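Stalla (video game)

Stalla is a farm management game developed by Jidau and published by Conport for home consoles and personal computers. The player takes over a run-down dairy barn in the made-up valley of Salinas and is expected to return it to profit over several in-game years. It was sold on the strength of its animal simulation, a claim that has held up less well than its publisher would like.

Gameplay

The game runs on a day and night clock, with each day lasting 19 minutes of real time. Players feed and milk a herd, repair buildings, and sell goods at a market that opens at 6 a.m. Every animal has a temper, a memory, and a set of preferences, according to the store page. In practice the effects are hard to find. A cow that has been ignored for a week gives slightly less milk, and a cow that has been brushed gives slightly more. Players who went through the game's data files after release found 23 personality traits listed, of which 3 had any effect on behavior. The rest change the text on the animal's information card.

Fields can be rented but not bought. The manual describes this as a comment on land ownership, though an early build shown by Jidau had a purchase menu, and its grayed-out button is still in the files.

Development

Jidau had previously made puzzle games for phones, and Stalla was its first release for consoles. The studio has said that the project began as a small barn-building toy and grew after Conport agreed to fund it. How much it grew is disputed. Promotional material referred to "a living valley" of 3186 separate plots, a number that counts every square of the map grid, including those under the river and those the player can't reach.

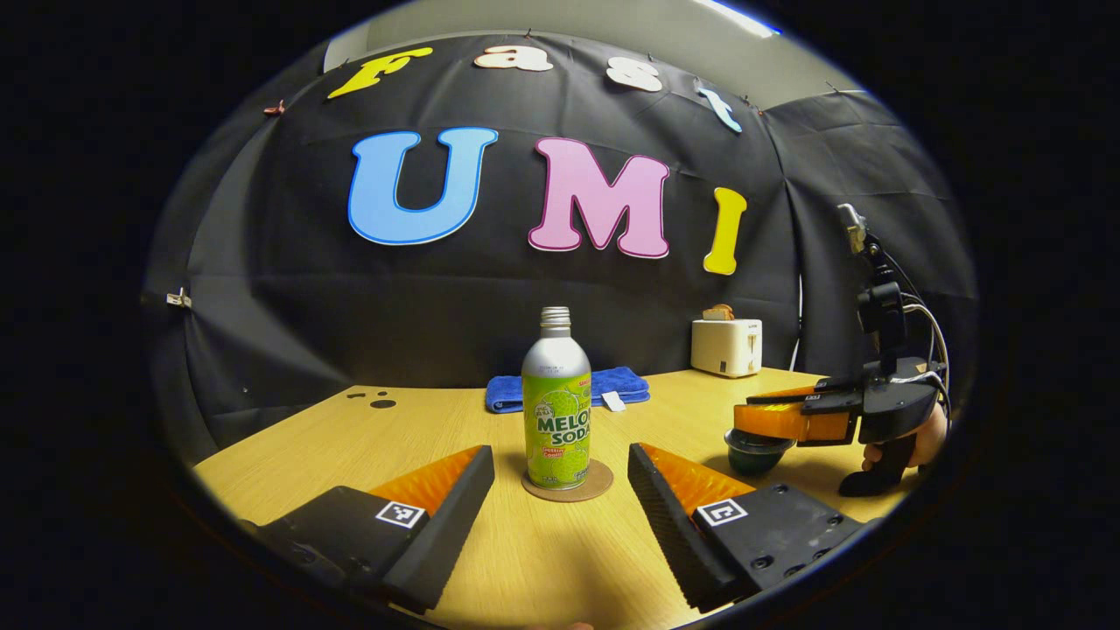 The release was moved twice before the game came out in June. Both delays were put down to polishing. The launch version nonetheless shipped without the cooperative mode that had been on the box art, and a patch adding it arrived later for computers only. Conport has described the console version of that patch as "in progress" ever since.

Reception

Reviews were mixed. Critics liked the music and the weather, and several praised the slow pace of the opening hours. Complaints centered on load times, a cramped inventory, and a final year in which very little happens. Some of the warmest early write-ups were based on a preview event where only the first season could be played – a limit that not all of them mentioned.

Conport called the game a commercial success but has not released sales figures. A sequel is often mentioned on fan sites, usually citing a job listing at Jidau that does not name any game.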